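January 15, 2024
Bay 5, book-in-stand task, Ormsby set

Back at it after the break, and my hands have forgotten everything! First hour was pretty much me fumbling paperbacks and muttering. The Valden grippers feel heavier than I remember (or I got lazy over the holidays) and the right one still has a bit of slop in the trigger, so the jaws close a hair later than your finger says they should. You learn to squeeze early. The policy will learn to squeeze early too, I guess, so I'd like that fixed before we get much deeper into the 500 we promised for this task.

Running total is 359 good demos. I tossed 20 today, mostly drops, plus a few where I caught myself shoving a book along with my knuckles instead of the jaws. Please toss those too if you do it, even when the book ends up in the right place. Simitz replays gripper motion only and has no idea you have knuckles.

Things I want to remember about technique. Thick books: go in from the side, press the jaws on the edge, and get a decent bite before you lift. If you pinch just the cover it opens on you and then you're chasing pages. Thin stuff is worse, it slides around on the white board and won't let you get under it. Keep the left gripper low and steady and let the right one do the traveling. And slow down over the stand! The clear acrylic is a pain for depth and I don't want the approach to be a blur on top of that.
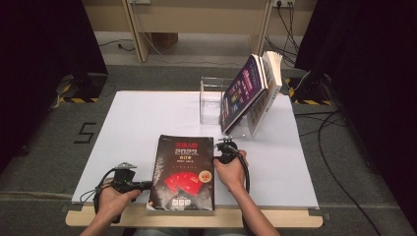
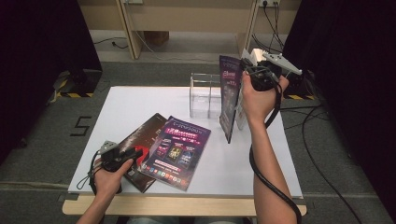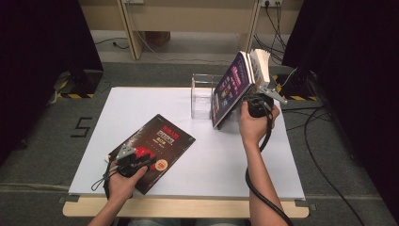

Cable routing needs another think. I had the right one looped over my forearm for part of the morning and it was fine until I reached far, then it tugged at my wrist and I could feel myself correcting for it. Tried more slack, liked it better. Might try a clip at the elbow tomorrow.

Also, episode 1249 in Ukilel has the wrong task label, it's a book one and got filed under cups. I fixed the sheet but not the database, don't have write access. Whoever does, please!

Still to do: swap in a different set of books, start some runs with the stand turned the other way, ask about the trigger. The robot side doesn't want this data until April so there's time to be picky. Wrists are sore, stopping early.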